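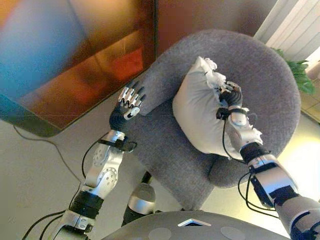

Garment Technologist, Children's Jersey and Occasionwear
Hikberg Kidswear, Product Development
Full time, permanent. On site Monday to Wednesday, remote Thursday and Friday by agreement.

Hikberg supplies knit and woven clothing for ages 2 to 12 under its own label and under the Mandari label. The current range has 449 active styles. The technologist is responsible for fit, construction and specification from first sample to sealed sample, and reports to Zuweira Ofori, Head of Technical.

Duties
Write and maintain measurement charts, grade rules and construction notes for assigned styles.
Measure incoming samples against spec and issue comments within two working days of receipt.
Run fit sessions on forms in sizes 4, 6 and 10, and on live models once a month.
Review stretch and recovery results for elastane blends. Waistbands and leg openings are the usual points of failure.
Check drawcords, trims, snaps and sequins against the applicable children's product requirements before a style is released to bulk.
Keep the tech pack current in the PLM system. Changes sent by email only are not valid.
Investigate returns coded as fit or seam failure. Last season there were 1,978 of these, of which 871 concerned one legging block that is now being redrafted. The redraft will be the first assignment.

Required
Three years in a technical role in apparel, at least one of them in childrenswear.
Working knowledge of flat pattern cutting and of overlock, coverstitch and flatlock seams.
Ability to read a fabric test report without assistance.
Written English clear enough for a factory to act on.

Useful but not required
Experience with foil-printed or coated knits.

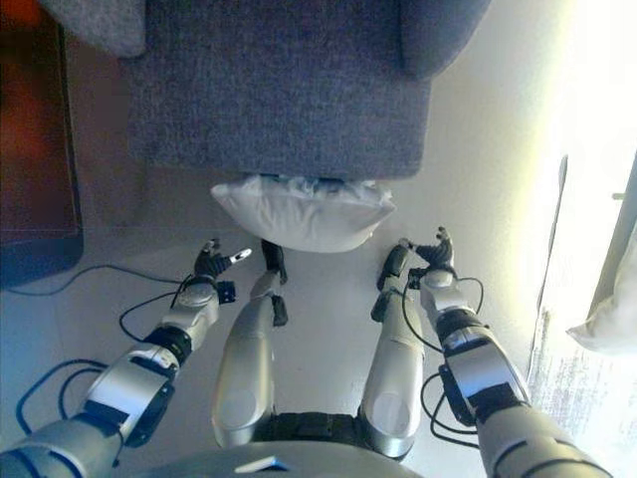
Czech or Turkish.
Prior use of a 3D fit program. Training is given on the one we use.

Travel
Two factory visits a year, normally to the Kopecký sewing plant. Each visit lasts four or five days. Travel time counts as working time.

Hours and terms
39 hours a week, core hours 10 a.m. to 3 p.m. Probation is three months. Staff discount applies to both labels from the first day.

How to apply
Send a résumé and one redacted tech pack that you wrote yourself to Libor Zeman, Recruitment, at the Zonville office. Portfolios of fashion illustration are not needed. Applications close at 5 p.m. on the last working day of November.

Shortlisted applicants will complete a bench test: measure one garment, mark up the spec and write the comments. Ninety minutes are allowed. Questions on the content of the role go to Mawuli Essien, Senior Technologist.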